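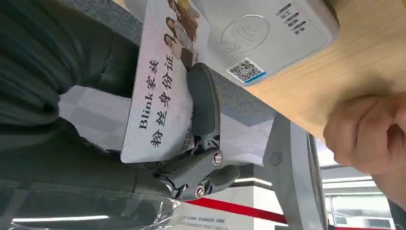 Minutes of the Skarkia Reading Circle, 10 September 2023

3 min read

Search the minutes archive Go

Held in the upstairs room at Zurnstead library. The chair opened by welcoming everybody back after the summer and said how very nice it was to see so many familiar faces, and a few new ones too (we do hope you'll stay!). The minutes of the last meeting were agreed, once the spelling of Bevan had been put right in two places.

1. The author talk

The novelist coming to us in November has confirmed, and would like to read from the second of her island books before taking questions. There was a long and very friendly discussion about whether the reading should come before or after the tea. Before was settled on, as the urn is so noisy. Bevan Books will bring a table of her novels, including the early ones that have been out of print, and will give members a little off the price.

2. The short story prize

Entries close at the end of the month. The upper limit stays at 2000 words, title not included. One story has already come in at 2452 words, and it was felt, with real regret because the opening page is lovely, that the writer should be asked to trim it and send it again. The under-16s limit will be 700 words, as last year.

3. Autumn book

We had got as far as the Utari Press edition of the family saga, in the new translation. Opinions were warm on the whole. Several members had been up past midnight with it, and the grandmother's chapters were much admired, though the middle part, with all those letters, was found slow by more than one of us. It does run to over 700 pages, so it was agreed to give it a second meeting and stop at the end of part three for now.

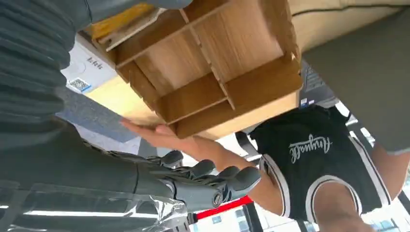
A member near the window asked whether the older translation might be read alongside it, as she had found the letters much livelier there and had missed the jokes. The chair thought this a splendid idea. Anyone with a copy of the old one is asked to bring it along, and we will compare the first letter in both.

4. Any other business

The large print copies are due back at the library desk. Biscuits next time to be plain as well as chocolate, please.

Share 4 Comments 2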